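Can I paint the hallway in a rented flat?

Hideaki Ishida
Posted November 1, 2021

Hi all! I've been renting a two-bed flat since April and the hallway is a horrible mustard colour (it follows you into every room). My agreement says "no alterations without written consent" but the letting agent told me on the phone that a bit of paint was fine. I've got £75 set aside for it and I'm itching to get going. Is a phone call enough, or am I risking my deposit?

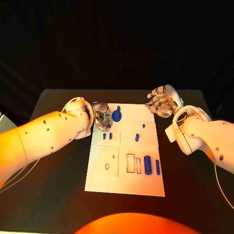

A sheet of paper on a dark tabletop

Skirel
Get it in writing!! I can't say this loudly enough. I painted one bedroom in my old place after a chat on the doorstep, lovely soft grey, and when I moved out they took £238 from my deposit to put it back to magnolia. I argued for weeks and had no proof of anything. Just send the agent an email saying "as agreed on the phone, I'd like to paint the hallway in such and such a colour" and ask them to reply with a yes. Mention the brand and shade too if you've picked one, and ask whether you have to paint it back when you leave — mine would have let me off for white, apparently. Take photos of all the walls before you open a tin, and keep the email somewhere you won't lose it.

Matei
Depends on your landlord really. Mine didn't care and even gave me £200 off the rent for doing the lounge.

Flivik
Agree with Skirel. Also mustard takes a lot of covering, I needed 4 coats over mine, so check your £75 stretches that far before you ask.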